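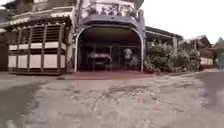 Grestard Foods, Navarro kitchen
Cold chain and grill line checklist
Month: December
Checked by: Babita Mishra
Kitchen lead on shift: Umesh Rajput

Marks used: OK, FIX (put right within the week), STOP (do not use until cleared)

1. Receiving
Chicken delivery probed at the door, 38 F. OK
Lamb delivery probed at the door, 39 F. OK
Delivery slips signed and timed. FIX
Comment: Two slips have a signature and no time. Without the time we can't tell how long the boxes stood before they went in the walk-in. Umesh has spoken to the morning crew.

2. Walk-in cooler
Air temperature 36 F at 6:40 a.m. OK
Door gasket. FIX
Comment: Split at the bottom hinge corner, same place as last time. It was glued in the fall and has let go again. Order a new gasket and don't glue it.
Raw meat below ready-to-eat food. OK
Marinade tubs labeled and dated. FIX
Comment: One tub of lemongrass marinade had a name and no date. Thrown out.

3. Cutting and skewering
Boards color coded and free of deep cuts. FIX
Comment: The large red board is past sanding. Replace.
Meat out of the cooler no longer than 28 minutes per batch. OK
Comment: Timed two batches. The second was close. Bring out smaller trays when only one person is skewering.
Bamboo skewers stored dry, box closed. OK
Hand sink has soap, towels and hot water. OK

4. Grill line
Chicken skewers probed at the thickest piece, 172 F. OK
Lamb skewers probed, 163 F. OK
Separate tongs for raw and cooked. STOP
Comment: Both pairs were hanging on the same hook. Grill held until clean tongs were brought out. Cleared at 11:15 a.m. A second hook goes on the other side of the hood.
Basting brush for raw meat kept off cooked skewers. OK
Hood filters. FIX
Comment: Grease at the lower edge of the left bank. Move the cleaning up a week.
Extinguisher tag current, pin in place. OK

5. Peanut sauce and allergens
Sauce held hot, 148 F. OK
Peanut ladle used for peanut sauce only. OK
Allergen card at the counter. FIX
Comment: Still the old card. It leaves out the shrimp paste in the sambal. New one printed and waiting to be laminated. Until then the cashier tells each customer.

6. Probes and records
Utel probe, ice water test, 32 F. OK
Spare probe, ice water test, 35 F. STOP
Comment: Taken off the line. Do not put it back in the drawer.
Cooler log, 31 days. FIX
Comment: Evening reading missing on three days, all on the late close.

Copies to Umesh Rajput and the Ollovach office. FIX items are checked again at the next weekly walk-through.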